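# Blond tabletop, what finish would you put on it?

**knotsofast**

So I finally have a real dining table and now I'm scared to eat on it. It came out of a shop in Clitport that was clearing its floor, I paid 50 bucks, and the guy selling it couldn't tell me the species or what was on the surface. He said "some kind of oil, maybe" and helped me get it in the car.

I love the grain. Big long sweeps running diagonally, and then those oval loops (cathedrals? is that the word?) where the darker tan stripes wrap around the cream ones. I want to keep the pale color if I can. My last table went orange on me in 2 years and I'm still mad.
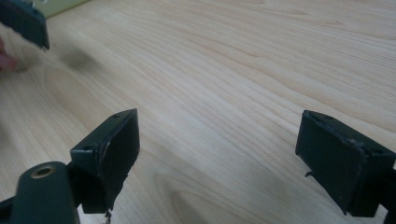
*The top, with the long loop I'm so fond of.*

We're a family of 4 and one of us is a toddler with a fork, so whatever goes on has to take some abuse. What would you use?

**mrs_dovetail**

Oh that's pretty! Yes, cathedrals is the word. You get them when the board is flat sawn. I wouldn't guess the species from a picture, ash and oak and a few others can all look like that on a screen.

Water-based matte poly, 4 thin coats, light sanding in between. I used the Amaseo one on our kitchen table and it's still the color it was when I started.

**plainsawn_pete**

Gonna disagree with the above. Poly looks fine until the first deep scratch, and then you're stripping the whole thing. Hardwax oil with a touch of white in it keeps blond wood blond, and you can fix one spot on your lunch break. I did my desk with the Nistton stuff last March, 2 coats, and I'd do it again tomorrow.

**mrs_dovetail**

A desk doesn't get spaghetti sauce on it, Pete.

**plainsawn_pete**

You haven't seen my desk.

**gritty80**

Before anybody opens a can, find out what's on there now! Put a few drops of water somewhere that doesn't matter, like the underside if it has the same finish, and give it 5 minutes. If it soaks in and goes dark, there's not much protecting it. If it beads up, there's something on there and you'll want to sand before poly, or it may never stick right.

Also check the edge to see if it's solid or veneer. Makes a big difference in how hard you can go with the sander (ask me about my old Farouk coffee table, or please don't).

**knotsofast**

OK, did the water thing underneath. It soaked in and left a dark spot, so I guess the oil guy was being generous. The end grain matches up with the loops on top, so I'm pretty sure it's solid.

I'm leaning toward Pete's oil, sorry mrs_dovetail! The idea of fixing one fork gouge at a time sounds like my actual life. Should I stop at 120 grit or go finer?

**plainsawn_pete**

Finish at 150 and read the can. Too smooth and the oil won't get in.

**mrs_dovetail**

No hard feelings, but buy placemats.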